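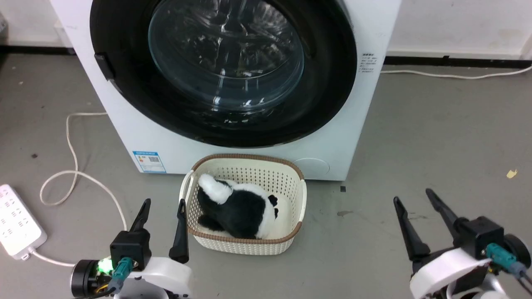 Front-loading washer, door closed.

Zandbridge by night: notes from a visit to four venues

The visit was made in March, over two nights, at the invitation of the Zandbridge LGBTQ night-time forum. The forum opens its member venues to people who run similar places elsewhere. I went with Chiyo Katayama, who does the sound and licensing work at our own bar. Our interest was in layout, door policy and closing times, so there is little below on the drinks.

Fellen

Fellen is the largest of the four, with a licensed capacity of 800 over two floors. The building was a grain store and the columns are still in place, which limits sight lines from the bar to the main floor. Vasco Peixoto, the operations manager, took us round at 6 p.m. before the doors opened.

The main room runs house and techno. The upper room is quieter, with seating along two walls, and is used for drag on the early part of the evening. Sound between floors is better than expected: a second ceiling was hung below the original, with mineral wool in the gap. Low bass still comes through near the stairs.

Entry is by ticket, with a share held for the door. Phone cameras are covered with a sticker at the coat check. Peixoto said that most of the complaints he gets are about the coat check queue, and we saw why later on. One hatch serves both drop-off and collection.

Rey

Rey is a bar with a small dance floor at the back, capacity 372. It draws an older crowd until 11 p.m. and a younger one after that. Américo Bragança has managed it for five years and has moved the DJ booth twice in that time. It now stands against the side wall, facing across the room. The floor fills more evenly this way, and staff can reach the booth without crossing it.

The toilets are single cubicles with full-height doors, opening on to a shared washing area. There is step-free access from the side street, though the sign for it is too small and was unlit. The accessible toilet was in order and was not being used as a store, which cannot be said of many bars of this age.

Last entry is at 1.30 a.m. The council allows music until 3 and service until half an hour before that.

Wulow

Wulow is a women's and non-binary night that became a permanent venue. It occupies a basement, and ventilation was the main cost of the conversion. Deolinda Quintela showed us the plant room and the duct run in some detail. Air is drawn in at street level and extracted at the rear, with a carbon dioxide readout behind the bar that staff are expected to check each hour.

The door policy is printed at the entrance in plain wording. Door staff are employed directly – no agency is used – and all of them work at least one shift a month behind the bar. Quintela considers this the most useful rule they have. Katayama took a copy of the rota.

The café on the canal

The last stop has no late licence and shuts at midnight. It was included as the place where many people start the evening, and it works with the clubs on a shared late bus. Zulmira Sequeira runs the bus bookings from the counter. The stop is across the road, under a shelter, and the service calls at Fellen and Rey before going on to the station. Wulow is a short walk from the Rey stop.

Points for our own bar

Separate hatches for coats in and coats out. Move the booth to the side wall for a trial month. Ask for a quote on a carbon dioxide monitor. Light the step-free entrance. Katayama is writing to Quintela about direct employment of door staff, and the reply will go to the next staff meeting.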